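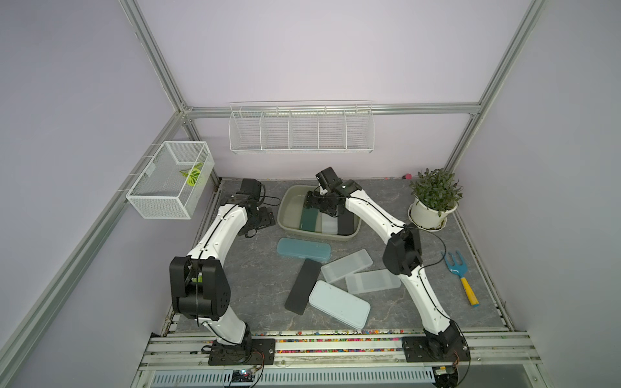

Two arms over a marble-patterned surface, one gripper at a gray tray.

Hiring round: what changed in the screening step

Lalmont closed its January hiring round on 12th January with 172 applications for 3 engineering posts. For the first time, names, schools and graduation years were removed before any reviewer opened a file. Kaja Kļaviņa wrote the masking rules and ran the log. Reviewers scored each file against the same sheet, and 40 candidates went forward to a phone call.

Masking was incomplete. Links to personal sites got through in some files, and cover letters often gave a first name in the closing line. Both fields are now stripped before upload.

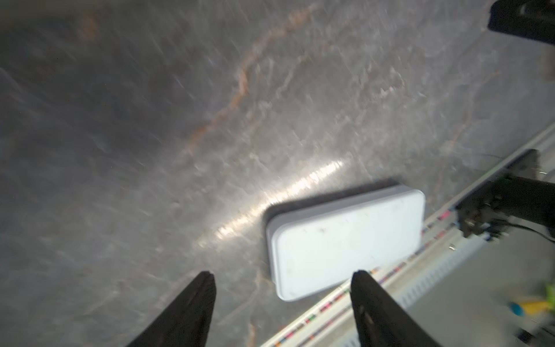
Interview format

The phone call is fixed at 30 minutes with a set list of questions. Interviewers write their scores before they talk to each other – the form locks once it is sent. Zordale, which supplies the form, has added a free-text field for notes. Notes are not scored.

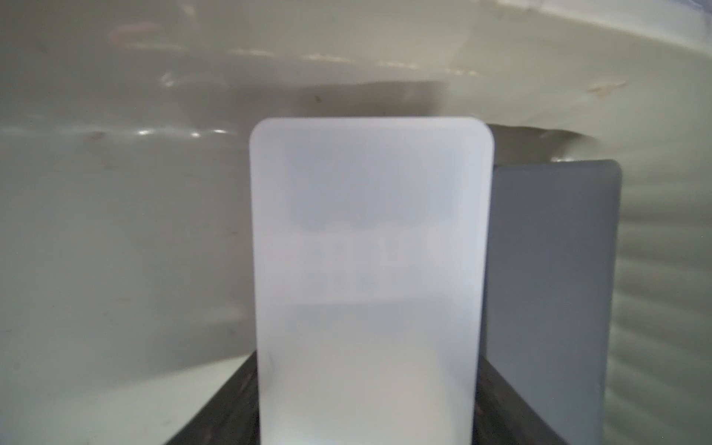

Job ads were rewritten before the round opened. The Brastness office had asked for five years with one named tool, and that line was replaced with a short list of tasks. Masking a file works much like the frosted white pad on a gripper finger: shapes behind it still come through, only blurred. A gap in work history or a club membership can still suggest age or background, so reviewers have been told to leave both out of their comments.

Staff who want to review files in the next round should complete the scoring exercise first. It uses old applications with the details changed. The Urbonaitė guide to structured interviews is on the shared drive, and chapter two covers the scoring sheet. Questions about the log go to Kaja.
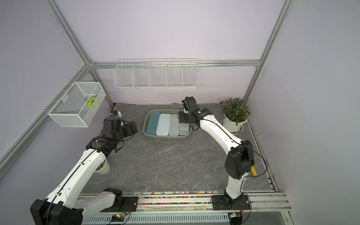
Work area with lavender walls and aluminum posts; paper cup near the left arm's elbow.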